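Bilanstead site — desk clearance and packing meeting
Minutes, October, started 14:10

1. Minutes of the last meeting
Agreed, with one correction: the Brestex order number ends in 549, not 594.

2. Tableware for the Jadberg store
Items go into the white and red paper bag with the rope handle, at the right end of the desk. White plastic bowls to be packed on their side. The red cup with the white lid and straw is on the packing list under line 93. Lamp, kettle and tissue box stay along the back of the desk and are not to be packed. 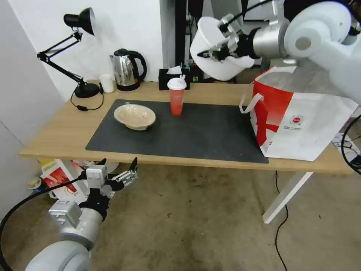

3. Beige bowl
The shallow beige bowl with the speckled surface is not on the list. Two options were put: pack it with the rest, or keep it at the desk for small parts. It stays on the grey mat until item 3 is closed. The bag must remain upright — the handle side faces left, towards the mat.

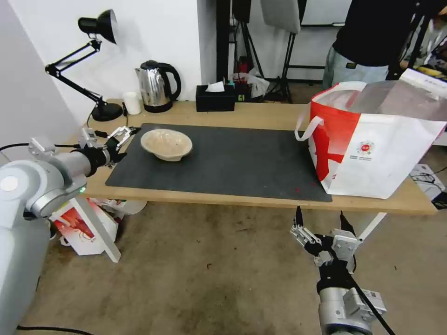

Béla Csizmadia replied that Farkas had asked for the bowl under request 817 and that it should go in its own box with paper round it. Agreed. Line to be added to the list.

4. Mat
Red specks to be wiped off the mat before the next packing round. Damp cloth only, no solvent.

5. Actions
Amend packing list, add request 817 — BC
Find box for bowl, check shelf 189 first — BC
Wipe mat — whoever opens the room

Meeting closed 14:35.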